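6.4 Gripper stops during a garment pick

Code G-40 on the Wekinero controller means that the fingers did not reach their commanded opening. The arm holds position and the motors stay powered. Treat the arm as live.

CAUTION: Do not pull cloth out of the fingers while the status light is green. A cleared fault can restart the cycle without a warning tone on firmware older than 3,468.

1. Press the stop button on the pendant. Wait for the status light to turn red.
2. Make sure no one is within reach of the arm.
3. Turn the brake release to HAND. Support the wrist with one hand, as it may drop.
4. If cloth is caught, slide it out toward the fingertips. Do not cut it.
5. Look for thread in the slot near each fingertip. Remove it with plastic tweezers.
6. Turn the brake release back to LOCK and step outside the marked area.
7. From the pendant, run FINGER TEST at 40 percent speed. The fingers open, close and open again.

Wrist camera views, fingers apart and fingers together:

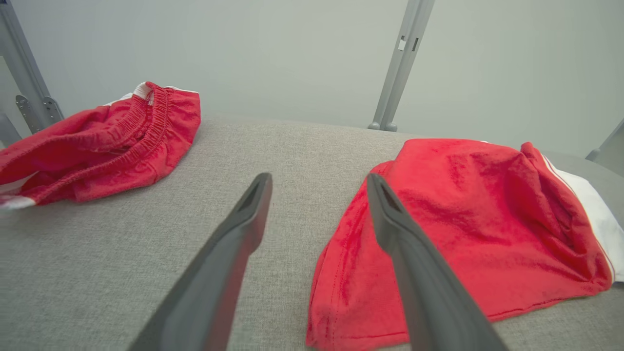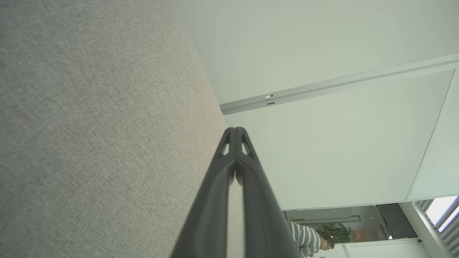 8. If the test passes, clear the code and run one pick with a single garment before going back to normal work.
9. If G-40 returns, switch off at the main isolator and tag the machine. Do not raise the force limit above 100 to get through a shift.

Note: Waistbands and thick hems cause more stops than flat cloth. Set the grip point at least 40 mm from any elastic.

Note: The fault counter is under Service > Log. It is not reset by clearing the code. Report the count with the serial number when you call Kovau service.

Revised 25 Aug 2020, F. Nogueira. Replaces bulletin 1,178. For worn finger pads, see 6.5.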